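Edville Evening Reader
Last updated: Wednesday, 6:20 p.m.

Search stories
Enter a word or a name
Go

The Second Line of the Notice

The president of the lake province died before sunrise, and by seven o'clock Sowmya Kartha had to write the notice.

She had worked in the press office for 20 years. She had written his greetings for the harvest and his apology for the bridge at Grandemetti. The first line was easy. It had his name, his age and the hour. The second line must say what kind of man he was, and there she stopped.

"Write that he was beloved," said Vignesh Chettiar, who was now the acting president and was still wearing his house shoes.

"By whom?"

"By the people."

"He won the last election by 400 votes, sir. And we counted 5 times."

Vignesh sat down on the window seat. Outside, a man was lowering the flag, and the rope was stuck, so the flag stayed a little above the middle. Nobody had told the school children yet. They were crossing the square with their bags, and two of them were singing.

"I was his deputy for nine years," Vignesh said. "He never asked me one question about my life. Once he gave me a pear. It was from his own garden and it was not ripe. I kept it on my desk until it was brown."

Sowmya wrote the word "pear" on her paper and then crossed it out.

At eight the telephone rang. It was Revathi Iyengar, the widow, and her voice was very calm. She wanted to know if the notice would mention the winter in the opposition, when they lived in two rooms above the Adams bakery and he typed letters to every village in the province.

"How many letters were there, madam?"

"There were 3975. I put the stamps. He said that somebody must write to them, even if they do not answer."

"Did they answer?"

"A few asked for money. One man, Karthikeyan Kulkarni, sent us a blanket. Please put his name, if there is space."
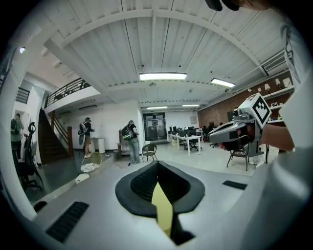
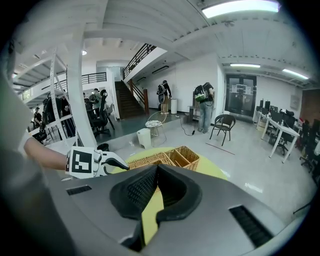
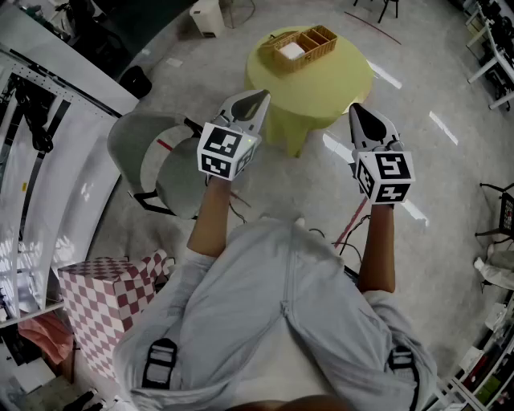
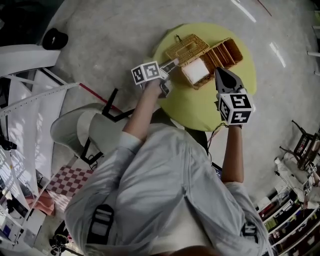
Sowmya put down the telephone and looked at her page for a long time. Then she wrote that in his hardest winter the president had written to every village, and that a man named Karthikeyan Kulkarni had sent him a blanket.

Vignesh read it while standing. "It is a strange second line," he said.

"Yes, sir."

"Will they understand it?"

"In the villages, I think so."

He took her pen and signed at the bottom, where the other name had always been. His signature was too large for the space. Then he went to find his shoes, and she carried the paper down to the radio room, where the announcer was already drinking water and clearing his throat.

Recent stories
The Ferry to Nutico
A Chair for the Governor
Lợi Tô Counts the Lamps
January in the Customs House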